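作業ノート 8月2日
Etska班(記入:Nelli Sjöberg)

午前:レールの原点合わせをやり直し。左アームの原点が昨日の終了時からずれていて、Svendと一緒にスイッチの取り付けを確認した。ねじが一本ゆるんでいただけ!締め直して再起動したら素直に戻った。次からは始業チェックに入れる。

設定メモ
・左右アームの最短間隔を156 mmに変更(前の値だと中央ですれ違うときに停止がかかる)
・グリッパの閉じ速度は2段階目のまま
・手首カメラの露出は左右とも固定。自動だと蝶の壁紙に寄ったとき明るさが暴れて、あとで見比べにくい

データ整理
先週までの記録を見直して、使えるものは342本中223本だった。落としたのはほとんどが左右の時刻ずれ。Baldurさんが書いてくれた同期スクリプト(Kindimelのフォルダに入れてある)を通すと、ずれがきれいに見つかる。これは本当に助かる。他の班にも教えたい。

午後:かごの課題
白いかごから袋を一つずつ取り出して、奥の棚に入れる。青緑の袋は立てて並べ、黄色い袋は手前に差し込む配置にした。袋ものは毎回形が変わるので難しいけれど、箱のときよりずっと面白い。上の端をつまむと中身の重さで傾くから、少し下を深めにつかむほうがよさそう。Sigrúnは右で押さえて左で抜く派、私は片手で抜く派。両方とって比べることにした。

操作はリーダー側の腕を軽く持つのがこつ。力を入れると手の震えがそのまま出る。Ragnheiðurの動きがとにかく滑らかで、見ていて勉強になる。隣で操作してもらいながらメモを取った。

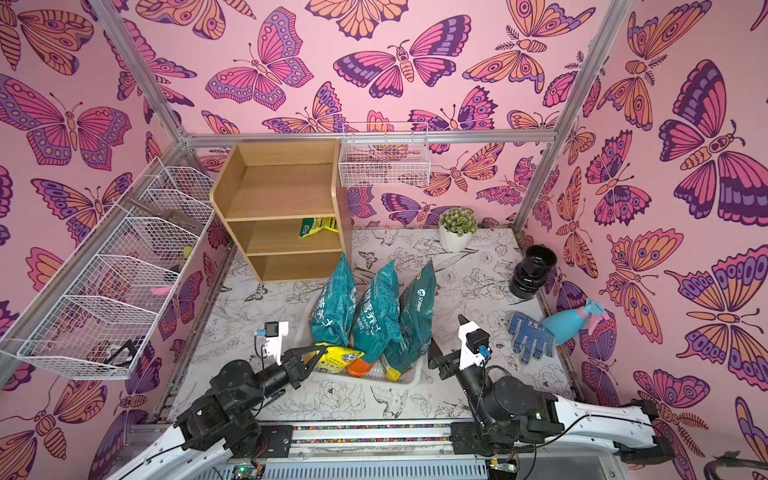 明日やること
・右アームのケーブルの取り回しを見直す(手首をひねったときの余裕を確認)
・かごの位置を少しずつ変えて同じ課題をとる
・棚の中段と上段で、入れるときの手首の角度を比べる
・Damgaard班に同期スクリプトの使い方を送る
・発表用の図の下書き。Svendと分担を決める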